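Desktop Parts Notes, Surard refurbishing bench
README, version 2

This folder contains the notes we write when we open an old desktop computer and decide which parts can be used again. The notes are plain text, one file for each computer. Please read this page before you add a file or change a name.

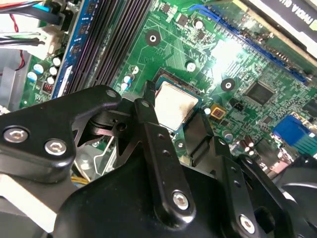 Broltport, 15 Aug 2018

The first version of the notes was made by Catarina Antunes and me for our own use, so many words in it were not the same from file to file. One file said "cooler paste", another said "grease". In this version we write "thermal paste" everywhere. If old paste is still on the processor, write where it is and do not write only "dirty". A brownish smudge near one corner of the heat spreader is a good note, and the next person will know what to clean.

What goes in a file

board: color of the board, and the state of the capacitors
cpu: in socket or removed, paste yes or no
memory: color of the slots, which slots are filled
cards: the name as printed on the card, for example NVIDIA, and nothing guessed
cables: color, and where each one is plugged
psu: maker and part number from the label

For capacitors, look at the tops and write if they are flat or raised. If you cannot see them well, write "not checked".
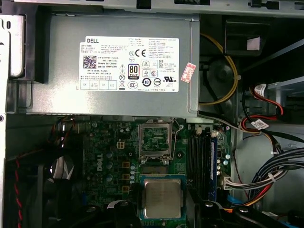 The psu line needs the most care. Dell labels have many small lines, and the number we want is the one after DP/N, as in 0HYV3H. The longer number beginning with CN contains the same characters, so you can compare the two. Write also if there is an 80 PLUS badge. Stickers that were added later go in the field "other".

SATA cables sometimes have their own barcode labels. We do not copy these.

Limits

A file is limited to 1,000 characters, and the field "other" to 45. Floor Hermans found two files from the first version without a psu line, and they are still not corrected. Measured values are not included, only what a person can read or see with the case open.

Corrections can be sent to Declan Sutcliffe. The next check of the names is in September.

Zuleica Evangelista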